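Subject: Re: [small-batch] Arnilov kitting cell on trial – anyone had one?
From: Sorin Enache
Date: 6/27/26

On the list, Ó Dubhghaill wrote:

> We've had the Arnilov rep in twice now and he is very keen for us to
> take the cell on the 30-day trial. It's the single arm, two-finger
> gripper and wrist camera, with the Juvine software doing the picking.
> They say it'll kit control panel parts out of trays with no fixtures
> and no programming, you just show it the job. We make up small
> enclosures in batches of 100 or so and the kitting is what holds us
> up. Has anybody on here paid for one and kept it? I'd sooner hear it
> from you lot than from him.
>
> Also is the service plan worth having?

We haven't paid for one. We're on day 11 of the same trial, so take this as half a review from somebody who was grumpy about it before the crate was opened.

First, "no programming" is true in the way that flat-pack furniture needs no carpentry. You don't write any code. You do take the arm through each part by hand, again and again, until Juvine says it has enough, and then you find it wants more the moment you move the tray. I spent most of two days on that. My time wasn't in the rep's sums, and I doubt yours will be either.

Second, "no fixtures". Ours is picking from a plain plastic tray on an ordinary table, so fair enough, they've kept to that one. But look at what goes in the tray in their demo and then at what goes in yours. Theirs is all blocks of much the same size, nicely spread out. Ours is stop buttons, terminal blocks and odd bits of board, and they don't want to be held the same way. The mushroom-head buttons are the ones I'd ask about. The cap is wide and overhangs the stem under it, so the fingers have to come in low and take it by the square base. If they close on the collar instead, the whole thing can turn in the grip, and then it gets put down on its side and the next step is lost.
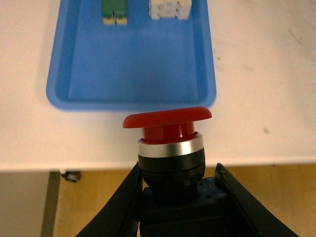
Motora make a soft-tipped finger set that goes on the same mount, and Ó Dubhghaill should get the rep to bring a pair before signing anything. We tried both on our own bench last year. The hard black ones were fine on square bases and poor on anything round, and the tips got chewed up sooner than we'd been told. The soft ones held round bodies better but were hopeless with thin boards. So you end up swapping, and then where's your time saving? I would want to see the tip change done in front of me with a clock running.

That came to me off-list and I have leave to pass it on without a name. It squares with what I've seen. I asked Arnilov for the expected life of the finger tips and got a paragraph about quality with no number in it. I asked again and was told it "depends on the application". Well, yes. So does everything, and my tyre fitter still manages to give me a mileage.

Now the figures, because that's what you'll be shown. Their leaflet makes a lot of a run of 607 picks without a stop. I asked what the parts were and whether anybody was standing next to the machine at the time. The answer to the first was "mixed electrical components". I am still waiting for the second. A run with no stop isn't the same as a run with every part in the right place, and the leaflet is careful about which of the two it claims. If you do the trial, write down every time someone nudges a part, straightens a button or moves the tray back where it was. Those don't show up in the Juvine log – only full stops do.

I'll be fair to it on a few points. It's quiet. The camera up at the wrist is a good idea and I'd miss it now, because you get the gripper's own view on the monitor and can tell a bad grip from a good one before it lifts. The arm itself feels well made. And the engineer who set it up knew his job and told me straight which of our parts he thought would give trouble, which is more than the sales side did.

On the service plan, I'd say no, at least not at the start. It covers software updates and one visit a year. It does not cover finger tips, and it does not cover being retaught when your parts change, which is the help you'd be most likely to want. Read the page headed "Fair use" as well. As I understand it, they can refuse remote help if you've taught it a part that isn't on their list, and hardly any of ours are.

What I'd do in your place:

Get the trial terms in writing, including who pays the carriage if it goes back. Ours says the customer, on page four.

Give it your worst part on the first day. They will want to begin with an easy one so that everyone is in a good mood.

Time a person doing the same kit, with the same tray, on the same afternoon. We hadn't a proper figure for that before we started and it has made every comparison since a bit of an argument.

Ask to speak to a customer who sent one back. I asked and was told there weren't any – make of that what you like.

I don't think it's a bad machine. At the moment I think it's a slow pair of hands at a quick pair's price, and I can't see us keeping it unless the second half of the trial goes a good deal better than the first. I'll post our nudge tally when the trial ends. If anyone has the Motora soft tips sitting in a drawer and would lend them out for a fortnight, I'll pay the postage both ways.

Sorin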